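Cindton Home Forum > Furniture and small rooms > White desk, grey streak will not go

Flako26
Posted 20th August

Hello all. I have a white desk from Wandesham, the matt one with the scooped front edge. It is pushed against the wall beside a door. I paid 2,090 for it and in general I am content with it.

My problem is the marks. There is a long faint streak of grey across the middle, and also a short dark line more to the left. I tried warm water and washing-up liquid, 3 times, and the streak is still there. I am afraid to scrub harder.

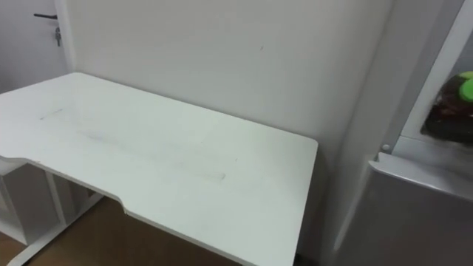
The desk top with the grey streak.

Has somebody removed such a thing from a matt white surface?

harawira_lane
Magic sponge, the white melamine kind. Wet it, squeeze it well, small circles. Two minutes and you are done.

pinboard
Please do not do this on a matt top. The sponge is a very fine sandpaper. I did it on my own Wandesham and now I have a shiny patch which I see every evening when the lamp is on. I would rather have kept the stain.

harawira_lane
Mine has been fine for years. Perhaps you pressed too much.

pinboard
Perhaps. But Flako26 said already that he is afraid to scrub, so why begin with the most risky thing? Try alcohol on a soft cloth first, in a corner at the back.

Flako26
Thank you both. I will begin with the alcohol. I must say also that the desk is not used only for writing. It stands next to the fridge, so things are put down on it all the time when one of us is looking for something on the upper shelves.

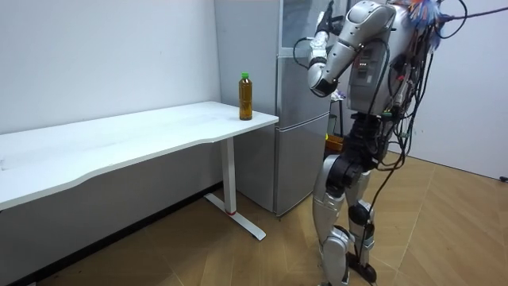
Bottles are the worst habit in our home, and I am guilty too. I asked for coasters and everyone agreed, but the coasters stay in the drawer.

oldkettle
I would be more worried about the fridge than about the streak. Does it have enough air at the side? Ours was tight against a desk and the side of it became quite warm in August.

Flako26
I have not measured it. I will look in the booklet what distance they ask for.

harawira_lane
If the alcohol does not help, Harawira sells a desk mat in light grey that would cover the middle. The big one is 3,390, so more than your desk, which I find a bit mad, but the small one is reasonable.

pinboard
For that money I would buy a new desk and keep the bottles in the kitchen.

Flako26
A small update. The alcohol took away part of the streak, maybe half. The short dark line did not change at all, I think it is a scratch. I will try once more tomorrow with a clean cloth.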